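Chapter 6
When a Grip Fails: Faults in Two-Armed Sorting

In November the Tikora sorting cell stopped 3 times in one shift. Each stop followed the same fault. The left arm closed its fingers, the controller recorded a secure hold, and the part slipped during the lift.
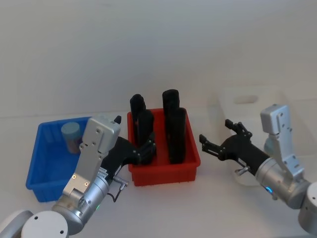
The log kept by Kiprono Makokha listed 412 lifts, of which 274 were made by the left arm. All the dropped parts were among these. The cause was a worn finger joint - a fault the controller had no means of detecting.

This chapter considers how such faults arise, how they should be reported, and when a cell must be taken out of service. Readers should first review the rules on safe stopping in Chapter 3.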